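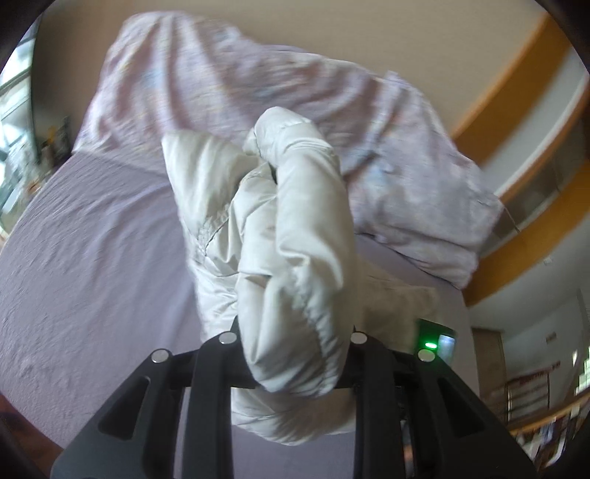 I used to think of November as the month my bed stopped being a bed and turned into a storage depot. Out came the winter duvet, the spare blanket, every quilted thing I own, and there it all stayed until I gave up and slept round it. My lavender sheet does at least cheer things along, even with a pale duvet heaped up behind it, and this year I've got a system (three piles: wash, air, put away).

Oliwia Tokarz, who runs the little repair shop Omwood, talked me into it. She's mended more than 200 padded coats and she says we all cram them away far too soon. Give them a night on the bed, she told me, spread out flat with the zips undone, and then fold them once – no more! I tried it and my old coat came up lovely. The duvet still won't go in its bag, mind you, so I've ordered a bigger one.

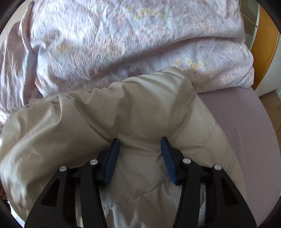 Beige padding on the bed, floral bedding bundled up behind it.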